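Gripper trials move on to memory modules

After two weeks of blocks and pegs, we have finally put the new Widach fingers up against an open desktop computer, and what a difference a real part makes! A memory module is thin, stiff and awkward to hold by its edge. 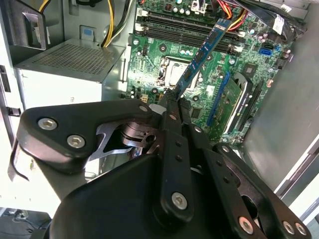 Garba Robotics Lab — Manipulation Team

The older Cliltar fingers are wider, and they kept bumping the latches. The Widach pair gets in between things much better, though it needs a slower approach. We have logged 181 grasps so far and hope to reach 700 before we pick a favorite.

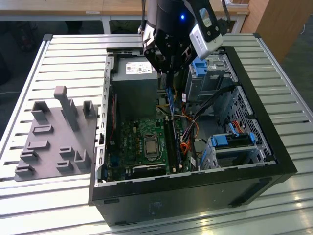 Rakiya Bako would like the next round to compare controllers too, and wrote to us that a good finger on a jumpy arm tells you very little about the finger. She has a point, and the Huva controller is already on the bench list.

Camera angle is the other big question. The wrist view is great for lining up on a slot — right until the fingers close and hide it.

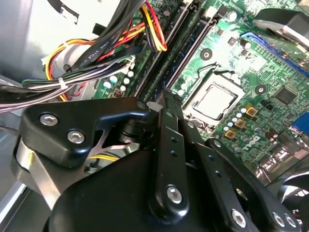
So we are trying a tilt of 20 degrees on the wrist mount, and Ifeanyi Ogbonna is rerunning the Cliltar set with it. Come by and watch!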